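Oltgate Bedding Library: Frequently Asked Questions
Last revised May 2020

What is the bedding library?
The library lends blankets, sheets, covers and throws to households within the Oltgate and Kosside postcode areas. Items are lent for fixed periods and returned for laundering at our Fekcombe depot. There is no charge for a standard loan.

Who can borrow?
Any adult with proof of address in either area. Landlords and letting agents may not borrow on behalf of tenants. Tenants must apply in their own name.

How long is a loan?
The standard loan is 30 days. It can be renewed twice if the item has not been reserved by another borrower. Renewals are made by telephone or at the desk and take effect from the original due date, not from the date of the call.

How many items may I have at once?
Each household may hold four items. A pair of pillowcases counts as one item. A duvet and its cover count as two.

Where is the item number?
On a woven label sewn into the hem, at the foot end. Older stock from the Khokhar donation carries a printed tape label instead, and the ink on these can fade. If the number cannot be read, quote the one on your loan slip. Numbers up to 1406 belong to the old register and have no letter in front of them. All later numbers begin with K.

Should I wash items before returning them?
No. Return them dry and unwashed. Every item is washed at the depot whatever its condition, and home detergents can interfere with the process used there. Items that are damp on return are charged as a late return – mildew is the commonest reason for withdrawing stock.

Can I wash an item during the loan?
Yes, at 30 degrees, on its own, without fabric softener. Do not tumble dry wool or wool blends. The fibre content is printed on the reverse of the label.

What if I stain or tear something?
Report it when you return it. Do not attempt a repair. Small tears are mended by Bogdan Anghel at the depot and are not charged. Stains that remain after two washes may be charged at half the replacement cost.

Will colours run?

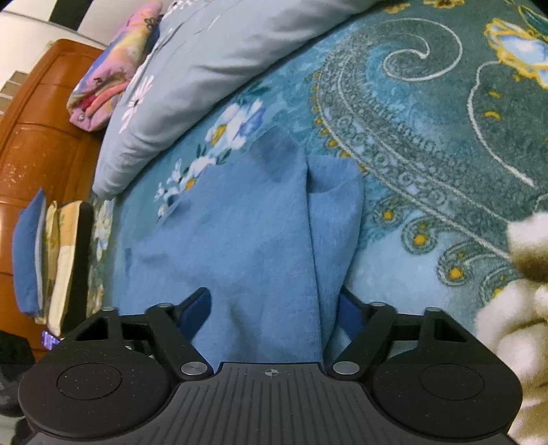 Dye transfer is the fault we are asked about most often, and it nearly always involves a new, deep-coloured textile in contact with an older one. Cotton dyed in dark shades can shed loose dye for several washes. Pressure and moisture make it worse. A blue cloth left rumpled on a teal blanket is a low risk while both are dry, and any transfer between shades that close would be hard to see. The same cloth on a cream blanket should be moved. Test by rubbing a damp white handkerchief on a hidden seam – if it picks up colour, keep the two apart.

Can I donate bedding?
Yes, if it is clean, complete and free of feather filling. Electric blankets are not accepted.

How do I cancel a reservation?
Telephone the Oltgate desk and quote your borrower number. Uncollected reservations lapse after four days.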